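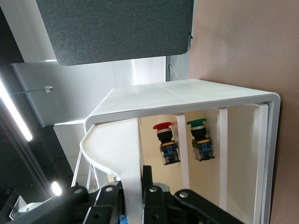
Red and green push buttons, side by side on a cream panel

To: Jonwood dental list
Date: 14 December 2021
Subject: Re: Mouthwash and blood pressure

> The Clultis newsletter has a piece on antiseptic mouthwash
> raising blood pressure. They followed 464 adults and the
> daily rinsers came out worse. I've thrown out both my
> bottles and told my mother to do the same. Why aren't
> dentists warning people?

Before anyone else empties the bathroom cabinet, I'd like to know what was measured. I read the newsletter piece twice and then went looking for the paper, which is by the Najjar group and is short enough to get through over lunch.

Of the 464, only 166 said they rinsed every day, and 161 said they never did. The rest are lumped together as "occasional," whatever that means. It's all self-reported on a form filled out once, in July. Blood pressure was taken at one visit. I've had mine jump 10 points from climbing the clinic stairs.

Who rinses twice a day? Plenty of people with bad gums, I'd guess, and smokers worried about their breath. The authors say they adjusted for smoking. They say nothing about gum disease that I could find, and the newsletter skips the question completely.

There may be something in it. The idea about mouth bacteria and nitrate isn't crazy. But I'd want to see people assigned to rinse or not rinse before I told my mother anything.

Also, does anyone know who pays for the Clultis newsletter? The same issue has a full page for Colell tongue scrapers.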